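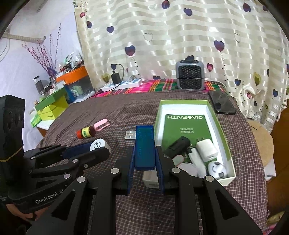
**Call for participants: sorting out the small stuff in the bedroom**
Posted 14 Oct 2015

Do you have a box somewhere near your bed that's full of adapters, little gadgets and plastic bits you can't quite name? A USB drive or two with who knows what on them? If you just glanced over your shoulder at it, then we would love to hear from you, and please do read on even though this notice runs a bit long.

We're the Drustorby Home Habits Project, a small group that looks at how ordinary people keep, sort, lose and find the little things they live with. Our last round was all about kitchen drawers (we still get letters about the kitchen drawers, and we treasure every one). This time we've moved to the bedroom, and to the bed in particular, which is where so much sorting gets done. You tip everything out on the blanket, you pick through it, you come across a phone charger, a bottle of something, a hair clip or a clothes clip, and an hour later you're reading the back of a box instead of putting anything into it. We find that hour very interesting!

**What taking part looks like**

You'd do two sorting sessions at home, on your own bed, with your own belongings. Please don't tidy up beforehand. We mean this kindly but firmly, as several people in the kitchen round scrubbed everything the night before and we learned mostly about their scrubbing.

In the first session you gather up the small loose items from one bedroom and sort them any way you like. Electronics in one pile and everything else in another, or by color, or by whose it is, or by how guilty it makes you feel. There's no wrong way. Old gift boxes and lids are very welcome as trays, and so are shoeboxes, saucers and hats.

The second session comes a few weeks later, and we'd ask you to find a short list of those same items again and put them away a second time. Each session takes as long as it takes, though most folks in our trial run were done before their coffee went cold, or at least before the second cup did.

After each one you fill in a short paper diary and have a chat with us on the phone. We'll ask things like:

- where you put the chargers and adapters, and whether they stayed there
- what you do with flash drives that have no label
- which things you kept without knowing what they were for
- whether anything ended up back on the bed by nightfall

**Who we're looking for**

Anyone over 18 who sleeps in a bedroom, really. We have 34 places left in this round. We'd be especially glad to hear from people who share a room, people in rented rooms with only a few outlets (if your power strip lives on the bed or right beside it, you are our kind of person), and people who've moved in the past year and still have things in the wrong boxes. You don't need to be tidy or messy. You do need to be able to spare us those two sessions between now and April, and to have a phone we can reach you on.

Students are fine, retirees are fine, and couples may sign up together, but please fill out a diary each and try not to peek.

**What you'll get**

There's a thank-you payment of 1000 crowns for each session you finish, sent by bank transfer, and a Lolent storage tray set at the end, which you may fill with whatever you please or pass on to a neighbor. If you have to stop partway you still keep the payment for the session you did, and we won't pester you about it.

**A few practical matters**

Small things roll, so if you have toddlers or a curious cat, do shut the door. Switch off and unplug heaters, and let them cool down before you spread things out. Keep bottles capped. If you come across papers, letters or files you'd rather keep private, leave them out entirely. We never ask what's stored on a drive or a phone, and your diary goes into our records under a number instead of your name.

**How to sign up**

Write to us at Home Habits Project, Seltum House, Room 554, Drustorby, or drop a note in the box by the front door of the Dimitrov reading room. Tell us who you are, how to reach you, the best time of day to call, and one small object you haven't been able to find lately. That last part doesn't affect whether you get a place, we just like to know.

We answer everyone, although it may take us a week or two, so please bear with us. If the places fill up we'll put you on the list for the next round, which we think will be hallway closets.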